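Cable and grip rules for home trials

From July, Umwood trial homes work to revision 7 of the handling guide, edited by Linnea Amundsen. Cable loops must stay clear of the gripper throughout a lift. Drinks bottles go on the far side of the table – never between the arms.

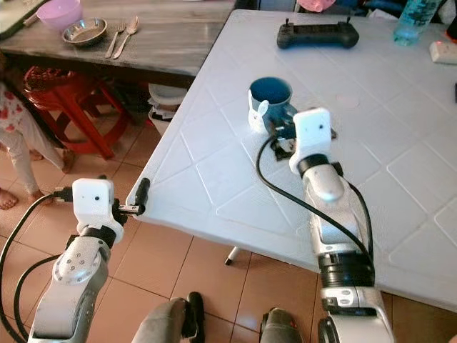 Right arm gripping a blue mug, handheld controller at the back of the table.

Arm speed is limited to 30 per cent when anyone is within reach. Grip the cup low and keep it upright. Log each grasp before the next one starts.
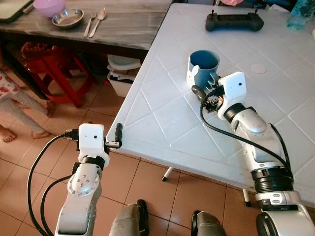 Reporting

Send grasp logs to Iddrisu Atinga by 17:00. Unlogged runs do not count towards the 100 required.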